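# Call for participants: does museum banter bring anyone through the door?

The Pranthorpe Museum of Art is looking for people to take part in a small visitor study. 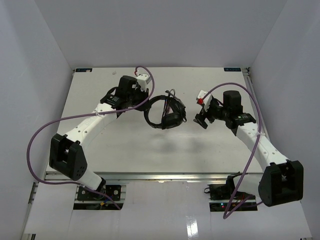
Last April our social media account spent a week trading insults with the Toltora Gallery over whose portraits were uglier. We were told it was a triumph. It picked up 3000 likes, and I have yet to meet a person who bought a ticket on the strength of it. Likes are cheap. I would like to know what people did next, if they did anything.

We need adults who:

- follow at least one museum online
- have visited a museum or gallery in the past year, or meant to and didn't
- can keep a short diary for 6 weeks
- can come in for one 90-minute group talk at the end

You don't have to like us. People who muted us that week are especially welcome, and so are people who think the whole business is a waste of a museum's time - I lean that way myself.

Museum staff and their families can't take part, and neither can anyone working for Surley or Adomaitis, the two agencies that pitched the campaign. Diaries will be read by me and not passed to marketing. We pay for your time and your bus fare.

To apply, send a few lines on the last museum post you remember seeing to Povilas Lapiņa, Visitor Research. If you can't remember one, say so.

Posted 23/08/2022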